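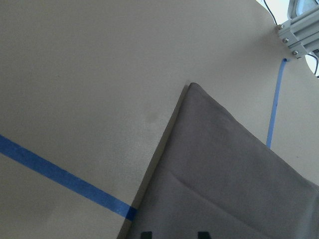
KIRHOLM, August

We spent most of the month finding out which of our grippers can be trusted with a towel. The short list came down to two, the Posau and the Stikatgate, and both were run on the same arm with the same wrist camera and the same gray cloth. The cloth has now been folded more often than anything in my house.

The picture at the top is the wrist camera's view of the bench, and I'd ask you to look at it for a minute before forming opinions about the grippers. Gray fabric on a beige table, with a corner pointing into the middle. Most of what we argued about in August is in that corner. To a person it is the obvious place to grab. To a camera at that tilt it is a soft gray shape with a slightly darker edge, and the whole question is how far above the table the top layer sits. The raised left side helps, thanks to the shadow along it. The long crease lower down does not help at all. The old detection settings loved that crease and would pick it over a real edge all afternoon.

The blue tape is painter's tape, two strips of it, the one at lower left a good deal wider in this view than the one on the right. We use tape for lining things up by eye. There is a far more expensive way to do this and we own it, and it is in a drawer. The cloth goes over the end of the wide strip, which gives you a quick check that the last person put things back where they found them. (The last person was often me.)

Upper right is a piece of aluminum extrusion with three bolts in it and a couple of black cables nearby. Bolt heads are small, round and shiny, and one of the cameras we tried out early on found them much more interesting than laundry. That camera has been moved to other duties.

On to the score, for those who scrolled. Each gripper got 973 tries at lifting a single layer from a folded edge. The Posau has the thinner fingertips and was better at getting under the cloth, though it has a habit of pressing on the table first, like someone testing a mattress. The Stikatgate is stronger, quicker to close, and inclined to bring up every layer at once. We changed its pads after 198 tries and it improved, to the point where I stopped writing rude things in the log.

Controllers were less of a contest. The Awad box held its settings through 12 restarts and was otherwise dull, a quality I have come to value. The older controller needed its offsets entered again each morning, and by the second week we all knew them by heart.

Next up is a stiffer fabric and a lower camera mount. The Posau stays on the arm for now. The gray cloth stays too, having outlasted two sets of pads.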